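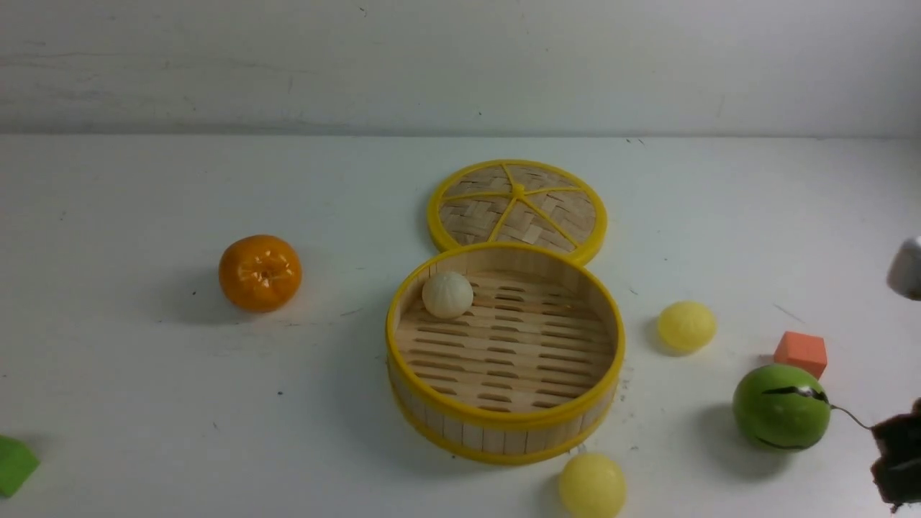

## Good practice for tabletop pick-and-place: the steamer task

These are the rules we follow at Trarine when we record a sorting task with small toys. The same rules are used for the Loltlow task set, so please keep to them even if your own table is different.

### 1. Fix the layout

Put the steamer near the middle, open, and lay the lid flat behind it. The lid stays there for the whole task. Keep the cube and the melon to the right, so that the arms do not need to cross above them for each pick. Write the layout in the task sheet before you power anything on.

### 2. Check the cables

Each arm must have enough cable for its full reach, but a loop that is too long can go over the rim and pull on the basket. Move the arm by hand to the farthest point of the task and look at the cable from the side. If it touches the basket, stop and clip it again. According to our rule sheet (rule 23), the check is repeated after every change of gripper.

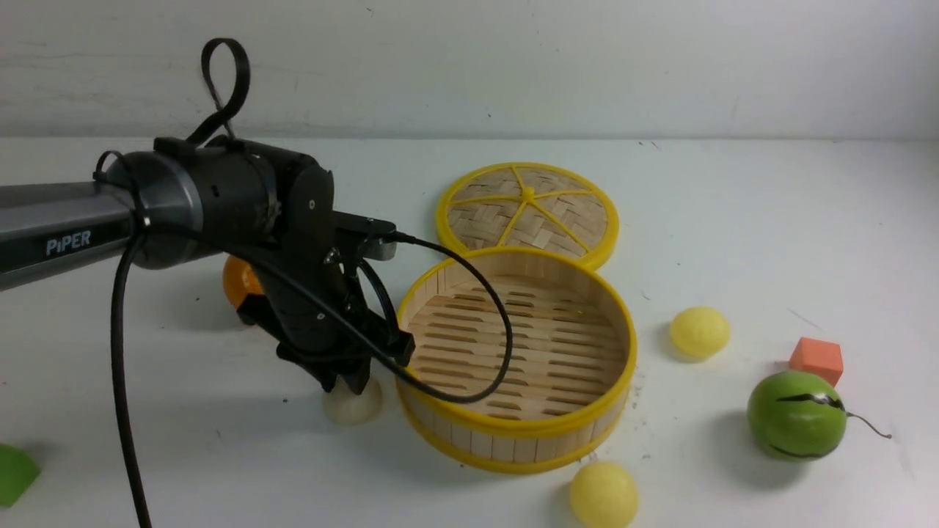
*PiPER arm at the steamer, with the cable passing over the open basket.*

### 3. One arm in the basket at a time

The second arm waits on its own side until the first one has left the rim. Do not trust only the software for this. The operator keeps one hand near the stop button, and nobody reaches over the table while the motors have power.

### 4. Approach from above

Open the fingers before you go down, and come down beside the basket with a clear gap to the wall. For soft or light pieces we limit the grip force to 4 N. A higher value does not hold better, and it leaves marks on foam.
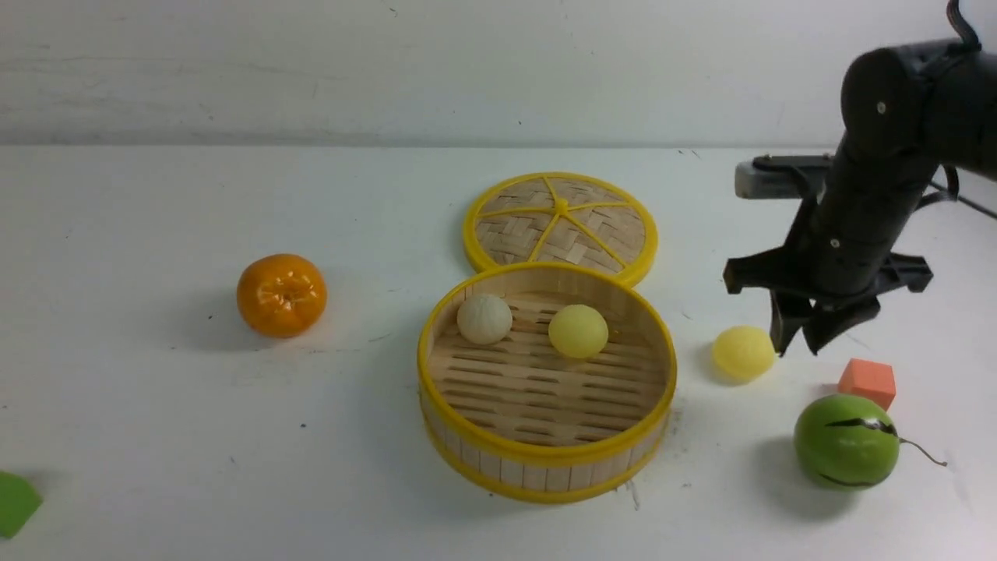 *Gripper open over a yellow ball to the right of the steamer.*

### 5. End of the run

Bring both arms to the rest position, cut the power, and only then put the objects back. Note any touch with the rim in the log, also a light one.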